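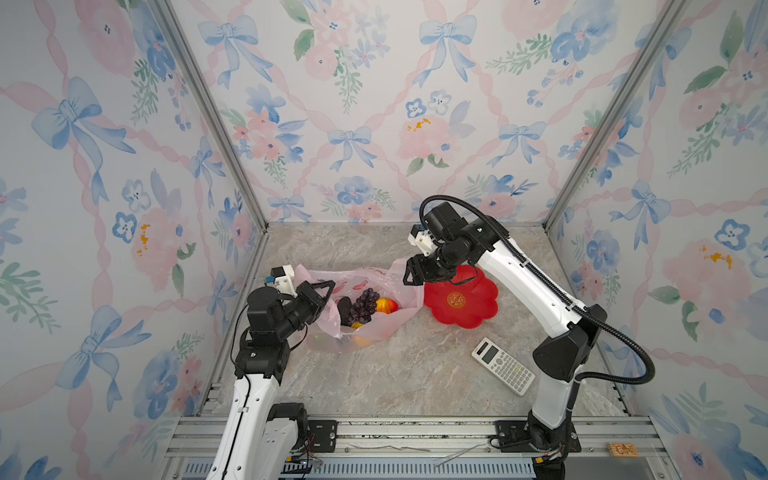
Home > Forums > Decorating > Walls and ceilings

Pattern matching in a box room, how much extra paper?

Lirka
The box room is getting papered before my sister moves in. Floral trellis, large repeat, three walls. The calculator on the Tendilell site says 5 rolls. The man in the shop said that was mean and I'd want more. Who is right? The walls were lined in July and are sound.

Brellbridge
The shop. Those calculators go by area and ignore the repeat. On a big drop match you can bin a fair length off every strip. Get one over and check the batch numbers before you leave.

Benjelloun
Disagree. If you cut from two rolls at once, odd strips off one and even off the other, the waste comes right down. I did a stairwell that way and had most of a roll left.
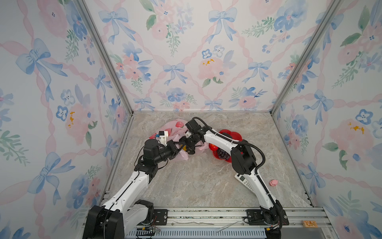

Shaimaa Belhaj
Two rolls at once only helps with an offset match. Lirka, look for the symbol on the label. Straight arrows and it makes no difference at all.

Lirka
It's an offset match, half drop. Label says 12 inches of offset.

Benjelloun
Then do what I said.

Brellbridge
And when he tears one? Buy the spare. You can take it back unopened.

Lirka
She, but yes, I'd probably tear one. Next question: where do I start? The back wall is the one you see from the door.

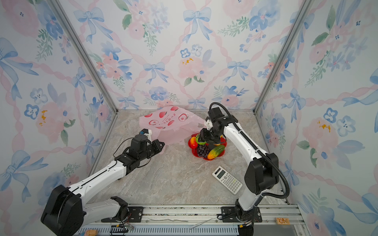 Posted by Mohcine Helmy
August 19, 2019

Start in the middle of the back wall with a plumb line and work out to both corners. Don't fold a full width round a corner. Cut it so 3 cm or less goes round, then hang the offcut over that and plumb again. You lose a bit of the match in the corner and with a trellis you will see it if you look. Most corners are out, mine were out by 22 mm top to bottom.

Brellbridge
I'd start at the window and finish behind the door, same as always. Middle of the wall is for chimney breasts.

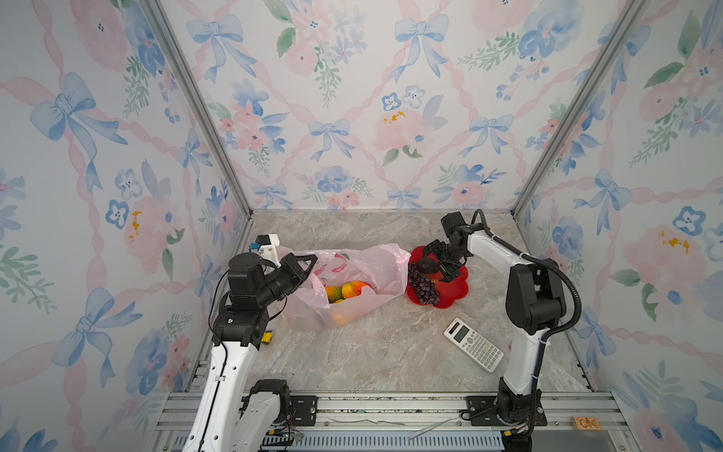 Shaimaa Belhaj
With a trellis I'd go with the middle. If it's lopsided on the main wall you notice it every time you walk in. Check where the pattern falls at the ceiling too, before you cut anything.

Lirka
Going with the middle and the extra roll. Paste the wall or the paper?

Benjelloun
What does the label say?

Lirka
Paste the wall.

Benjelloun
Paste the wall then.

Filed under: Wallpaper, Small rooms

Recent threads
Lining paper lifting at the seams
Can I paint over woodchip?
Best knife for trimming at the skirting
Old paste coming through emulsion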